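Umel Jointed Gripper, two-arm hire kit
Hire > Grippers and hands > Umel

Jointed fingers with flat pads, for unpacking, sorting and general fiddling about. From £265 a day, arms included.

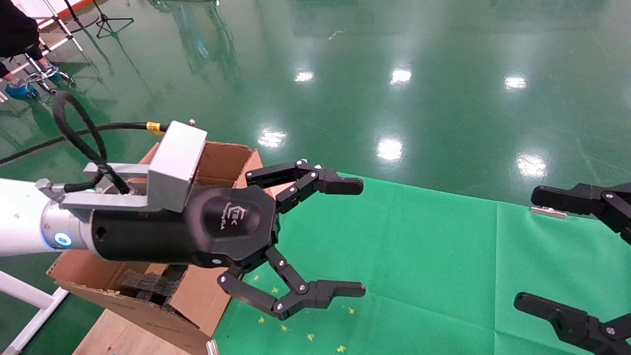
Can it do my chores yet?

Some of them! I'm Efren Malabanan, I look after the hire kit at Vastent, and I get asked this more than I get asked the price. Usually it's someone who has watched a clip of a robot folding a shirt and wants to know if they can have one for the utility room by December. So I've put my answer on the product page, where you'll see it before you spend any money.

If the chore is "take these things out of that box and put them on the mat", and the things are a decent size and not too slippery, then yes, the Umel pair is a good bit of kit and you'll get somewhere in your first afternoon. If the chore is "tidy the kitchen", no. I love these arms and I still wash up by hand.

What it's good at

Boxes, mostly. An open cardboard box with its flaps folded out is about as kind a job as you can give it, because the fingers come down from the top and there's plenty of room to get round whatever's inside. Foam blocks, cartons, soft toys, rolled towels, paint rollers, a bag of sponges - all lovely. The finger joints bend in towards the thing you're holding, so you don't need to line it up as fussily as you do with a plain parallel jaw (I've used plenty of those and they're fine until something turns up at an angle).

It's also happy with handing over. One arm picks up, the other takes it. That's the reason I hire these as a pair and don't split them, although people do ask. A single arm spends half its life putting a thing down so it can pick it up again a different way round. With 2 arms you can hold the box still with one and rummage with the other, which is how you or I would do it.

Sorting small parts into trays works well too if you take your time over the teaching. A joinery shop in Sison had a kit from us for a fortnight, putting hinges and brackets into bins, and they kept it on for another month. They had a person nearby the whole time, mind you, and the person was quicker. What they liked was that the person could get on with something else in between the muddles.

What it's not good at (yet)

Flat things on flat surfaces. A thin metal plate lying on a hard floor is a horrible job for a flat fingertip, there's nothing to get under. You can slide it to an edge and pinch it there, and I'll show you the trick when you collect, but it's slow. Coins, playing cards, a letter on the doormat: same story.

Crumbs and bits. Cardboard sheds, packing foam sheds, and a gripper has no opinion on any of it. Anyone hoping the robot will clear up after itself should budget for a dustpan.

Wet work. Please don't. The fingers aren't sealed and I'll have to charge you for the joints.

Laundry, I'd call a maybe. Picking clothes up off a mat and dropping them in a basket is very doable. Folding is where it all slows down, and I've seen a perfectly clever setup spend an entire coffee break on one pillowcase. Socks are oddly all right.

Anything with a person's hands in the way. The kit is for supervised use only, one trained person at the controls or within reach of the stop button. No pets in the room either, I've learned to say that out loud.

Payload and the other numbers

Rated load per gripper: 490 g, held at the fingertips
Arms supplied: 2, with a gripper fitted to each
Status light: blue ring at the wrist
Cable: comes with the kit, run along the outside of the arm
Minimum hire: one day
Day rate: £265, plus VAT and delivery
Longer hire: ask me, it comes down a fair bit after the first week
Set-up session: included, allow a morning

The load figure catches people out. It's a bag of sugar with a good scoop taken out. A full tin of emulsion is nowhere near, and neither is a cast-iron pan, so if your shop-floor job involves proper lumps of metal have a look at the Oltlow clamp instead. It's uglier and much less clever but it will hold on to things.

Where to set it up

You want a clear bit of floor or a solid low platform, and something matt to work on. I'm a great believer in a plain fabric mat. A glossy floor throws every ceiling light straight back at the camera, and it's a real nuisance if you're using vision to find objects. A mat sorts most of it out for the price of a takeaway. Iron the creases out if you're picking up anything thin, or just swap it for a rubber one.

Watch the cable. It needs a generous loop so the wrist can turn without pulling, and it wants to be well away from the box flaps. I check this on every set-up and then people tidy it with a cable tie after I've gone, and then I get a phone call.

Give yourself a chair as well. Teaching a job takes longer than you expect and you'll be looking down at floor level for most of it. One on castors is best, as you'll be scooting back and forth.

How long does a job take to teach?

A simple pick from an open box, 12 good demonstrations will usually get you something worth watching. Something you'd trust while you turn round to answer the phone takes a lot more than that, and you'll need to vary it: move the box, turn the object, change the light. People tend to do the same tidy pick over and over and then wonder why it goes to pieces when the box has shifted by a hand's width.

Torn, scruffy boxes are worth including. Real ones get like that by the second day and you may as well have them in the mix from the start.

Do you sell them?

I can, but hire first. I'd much prefer you had a week with one and sent it back than bought a pair and kept them under a sheet. If you do go on to buy within a month of hiring, I take your first week's hire off the bill.

Spares and extras

Fingertip pads, sold in pairs (flat as standard, ribbed to order)
Finger link screws, small bag
Replacement cable
Work mat, plain green or plain grey
Hard case with foam, needed for any hire that's going by courier

Booking

Tell me what the chore is, what the objects weigh, and what sort of floor you've got. A phone photo of the space helps loads. If I think the job's a non-starter I'll say so before you pay anything, and I'm in from 8 in the morning if you'd like to talk it through. Collection is from the side door at Vastent, and please bring a car with a boot that opens properly.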